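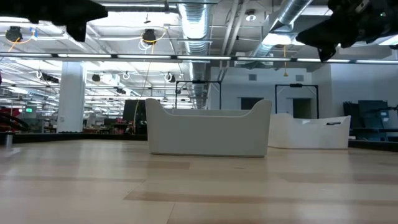 Bench two, before first shift.

November 25, 2020

I got in early to have the table to myself for ten minutes, which is the kind of thing a person does when she has worked at the same table for years and has lately been asked to share it. Two white bins out, arms up in their corners, all the lights on. I drank my coffee standing, read the sheet, and found that I am no longer a packer. As of this week I am a "cell lead." The raise is thirty-one cents. Randi Rustad says that's 31 more than she got for becoming a "materials partner," and she still pushes the same cart with the same bad wheel.

So, the numbers, because they are all anybody talked about today. Before the arms went in, a good person at Potgieter could sort and repack 180 parts an hour out of the return bins, and a tired person could do 146. I have been both of those people, sometimes on the same side of lunch. The target for the bench now is 200. When they first told us this I assumed the arms would be doing the 200 and I would be standing by with a clipboard. What I do is everything the arms won't. They won't do clear bags. They won't do anything that has slid flat against the wall of the bin. They had a very bad morning with a hose clamp, and I don't think either side has forgotten it.

Idris Kneath came down from the Flandgate office at nine with his laptop open on his forearm like a waiter. He is a nice man. He asked how I was "finding the workflow" and I said I was finding it mostly on the floor, under the bench, where the small washers go. He wrote that down. An hour later there was a message to all staff asking us to report dropped items through the Enus screen, which takes four taps and a reason code. The reason codes are Arm, Operator, Bin and Other. Hermenegildo has been choosing Other since the day it went live and says he plans to retire on it.

I should be fair, since I'm writing this at my own kitchen table and don't have to be anything else. My wrists are better. I used to come home and run them under the hot tap before I could open a jar, and I haven't done that since the start of November. The reaching is mostly gone. I used to lean into a deep bin a few hundred times before lunch and my lower back had opinions on every one. Now I stand up straight and watch, and wait, and put my hand in when the light tells me I may. My feet hurt more. It's a different job for feet.

What I miss is the talk. I hadn't expected that. When it was four of us at a bench you could go a whole shift on somebody's sister's divorce. You didn't have to look up. Your hands knew where the parts were and your mouth was free. Watching takes up the part of me that used to listen. Soledad was telling me something today about her landlord and the water heater, really the good part of it, and I missed a stuck pick, and the bench went into its little sulk and stopped. She waited while I cleared it and reset it. By then she'd lost her place, and so had I, and she said never mind, he's an idiot, that's the end of the story.

Also there are only two of us to a bench now, and hers is across the aisle. We have to project.

Nobody got let go. They keep saying that, and it's true as far as it goes. Two people went to Tustthorpe, which is a fifty-minute drive and nights, and one of them lasted a week and a half. The other was Fulgencio Ledesma, who trained me. He called tonight while I was cutting up an onion. They have him on the loading dock out there, and he says the dock is the last place they'll automate because it's too ugly to show visitors. He wanted to know if they had kept the wood tops. I said they had, the same light strips with the dark ones mixed in. He was pleased. He said he used to line up his tape gun along one of the brown strips, and I told him I do that too, and then neither of us could think of anything to say about it, so he asked how my mother was.

Toward the end of shift Idris wanted me to show the bench to a pair of people from the Flandgate side, since I am lead. I had never shown anybody anything. I explained that one bin is for what comes back and the other is for what goes out, and which one you don't put your lunch in. One of them asked whether I trusted it. I said I trusted it about like I trust my brother-in-law with a ladder, he's usually fine and I stay close. They laughed and Idris laughed a half second later. Then the bench picked the next seven parts without one miss, including a clear bag, which it does not do. I have never felt so made a fool of by a table.

We finished at roughly 190, I think. The screen hadn't caught up when I clocked out and I wasn't going to stand there and wait for it. Idris says we're trending well. Randi says the cart wheel is trending off.

Tomorrow I need to bring the thicker insoles, and ask whether a cell lead gets a stool. There's a line for it on the request form, under "Ergonomics – Other." Also call Soledad back about the water heater, because it can't have ended there.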